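Bear canister vs hanging, Vullel loop in September

mudlark57
Doing the Vullel loop in September, 12 miles in to the first camp, 14 out. Ranger station says black bears have been getting into hung food bags. Do I really need a canister? Mine's a Cuno, the big one, and it weighs a ton. Would rather hang. Solo trip if that matters.

tentpeg_ret
Take the canister. Not even a debate imo. Hung food is a piñata. And solo means make noise on the trail, talk, sing, whatever. Bears that hear you coming mostly leave.

gravelfoot
Disagree. A good hang works fine if you do it right, most people are just lazy about it. Branch too low, bag too close to the trunk. I've hung at Vullel plenty of times and never lost so much as a cracker.

tentpeg_ret
"Never lost a cracker" isn't a method. Those bears know what rope is now. Read the board at the Fekby trailhead, they moved two sites last year becuase of it.

gravelfoot
I've read the board. It says canister OR proper hang.

hollowpine
It used to say that. Changed over the winter. Call the station before you go, don't go by us.

Anyway for the OP, what to do if one walks into camp, since you're solo and that's the bit I'd want to know. Don't run. Stand up, pick up anything small so you don't have to bend down later. Talk low, back off slow, give it a way out.
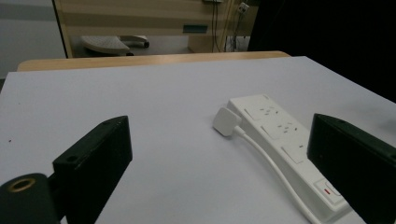 If it keeps coming, get big and get loud. Bang a pot. Spray on your belt, not in the pack, and practice getting the clip off before you leave home. A black bear that actually makes contact, you fight back, go for the face. Don't play dead with a black bear.

mudlark57
ok that's useful, thank you. What about climbing a tree?

hollowpine
No. They climb better than you.

saltlick_b
Can I push back on the pot banging? Had one at 321 feet or so up the slope from us (husband has a rangefinder, don't ask) and banging just made it curious. Came closer. Standing together and yelling is what did it.

tentpeg_ret
One bear, one time. Noise is still standard advice.

saltlick_b
Didn't say it wasnt. Just saying don't count on it.

gravelfoot
Fwiw Van Dijk rents canisters, the small size too. Saves lugging the big Cuno. I'd still hang the trash separate.

tentpeg_ret
Trash goes IN the canister. Toothpaste, sunscreen, all of it. Come on.

gravelfoot
Doesn't fit on a long trip. You tried it?

tentpeg_ret
Yes. Repackage your food.

mudlark57
Going with the small one from Van Dijk then. How far from the tent? I've seen 100 feet, 100 yards, all over the place

hollowpine
Yards. Downwind if you can. Cook over there too, not by the tent. And don't set it next to the creek or it'll go for a swim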